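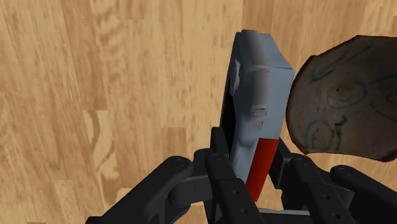

Figure 7. Wrist view in the simulator, with the black gripper at a blue-grey block and the wooden surface behind.

4.2 Building the bench twice

We do all our building in the shared workshop at Unness, where bench time is booked by the evening and the real arm has to be packed away by ten. So I made a second bench in software, which I called Pumphrey, and did most of the early work there from my kitchen. It loads the same control code, Plovent, that we run on the real thing, and I only swap one settings file between the two.

The wrist view was the one I fretted over most. When the fingers are this close to something they hide a good part of it, and Plovent has to choose its closing point from whatever is left. I began with plain blocks – lovely flat faces, very forgiving – and then moved on to the lumpy stuff, because nobody's workshop is full of plain blocks. 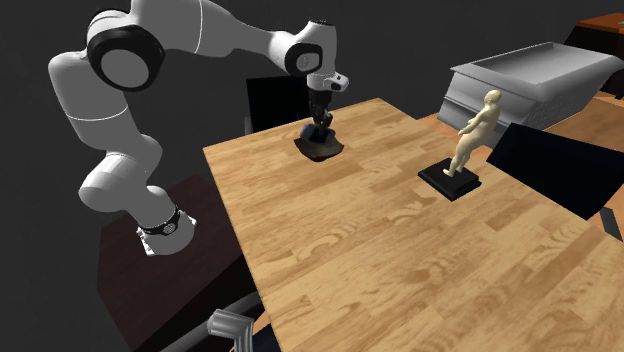 The lumpy shapes also made me rethink the approach. Coming straight down is easy to code and easy to check, but it leaves the choice of finger angle wide open, and my first version just took whichever angle the arm happened to have already (lazy, I know!). I now score 78 angles before each grasp and keep the best one. All told I logged 1,903 grasps in Pumphrey, and set the first 1,000 aside for tuning the Coltus contact model, so they don't count towards the results in Section 5.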